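Lecture 6: Learning Grasp Approach from Wrist Views in Simulation
Course notes, Soon-im Seok and Homa Rostami 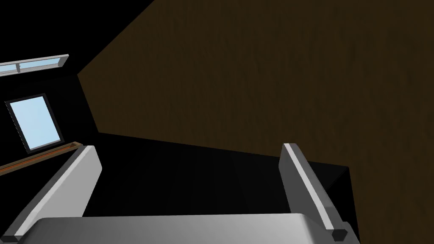

6.1 Setup

The policy receives one wrist view per control step plus the current finger opening. It outputs a change in palm pose and an open/close command. No outside camera is used. Both fingers stay in view when the gripper is open, so their spacing can be read from pixels as well as from the joint encoder.

Rendering is kept simple: flat shading, a wood-grain texture on the large surface, and little else. Recessed areas render close to black. Keep this in mind when reading section 6.3.

6.2 Training

Demonstrations come from a scripted planner in the Hudar simulator. We use 200 demonstrations per task and train by behavior cloning with mean squared error on the pose change. The close command is a separate binary output with cross-entropy loss.

Action chunks of 17 steps are predicted at once. The first few are executed and the rest discarded – the usual receding horizon scheme from Lecture 4.

6.3 Result

Two policies were compared over 50 trials each. Policy A was trained with fixed lighting. Policy B was trained with light direction and strength drawn at random per episode. Under the test lighting, A completed 28 trials and B completed all but 17.

The gap is five trials. With this sample size it does not support a strong claim, and the report should say so. Most failures of A were early closes over dark regions, before the fingers reached the object.

6.4 Exercise

Compute a 95 percent confidence interval for each success rate. Then state how many trials per policy you would request before calling B better, and show the power calculation.

Related notes
Lecture 4: Receding Horizon Control
Lecture 5: The Sterkar Planner
Lecture 7: Depth Input and the Gilchrist Baseline

Skenommont Robotics Teaching Group | Contact | Back to top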